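Skavwood Bets on the Slow Shift

The furniture maker spent two years trying to hire its way out of a backlog. Then it changed the hours.

When the Skavwood plant in Clarkent posted its January schedule, the night shift was gone. The company had run three shifts for nine years, and most of its 300 employees had worked all of them at one time or another. In place of the old rotation were two longer day crews, a shorter week and a pay rate that stayed where it was.

Corina Ammann, who runs operations at the plant, had expected complaints about child care. She got a few. She got more questions about whether the company was in trouble.

"People hear that a shift is closing and they start updating their resumes," Ammann said. "I would have done the same."

The company was not in trouble, but it was behind. Orders for its Grandis line of shelving had grown faster than the plant could fill them, and new hires were leaving almost as soon as they were trained. Exit interviews kept coming back to nights. Workers said they could handle the job but not the hours, and a warehouse across town was offering days for nearly the same money. 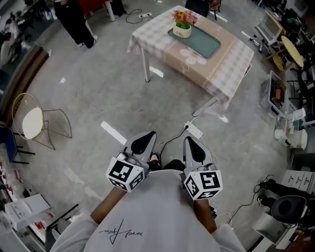
Hand-held grippers with patterned marker cubes at the base.

Managers looked first at a bonus for night work. They tried it through one summer, and turnover barely moved. A second plan would have sent the overflow to Strazds, a contract shop that had handled small jobs for Skavwood before. The quote came back too high, and the lead times were no better than what the plant could manage by itself.

Closing the night shift meant giving up machine hours, and that worried the finance side. Ammann's argument was that many of those hours were already lost. Lines sat idle while supervisors phoned around for cover, and work done by crews short on experience often had to be done again in the morning.

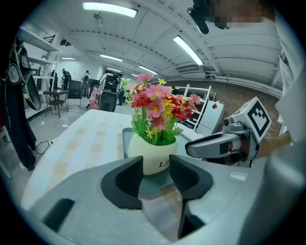

A cream-white flower pot with red lettering.

The first weeks were rough. Parking was tight at the start of the day, the break room was too small for the larger crews, and the shipping department had to move its last pickup to 6 p.m. Some longtime night workers did not want days at all. The plant lost 20 of them, including two line leads who had trained half the finishing department.

Since then, departures have slowed. Ammann will not call the problem solved - the backlog is shorter, but it is still there, and fall is the busy season. She is now working on a request from the finishing crew to start an hour earlier in hot weather. Shipping has asked her to leave the schedule alone.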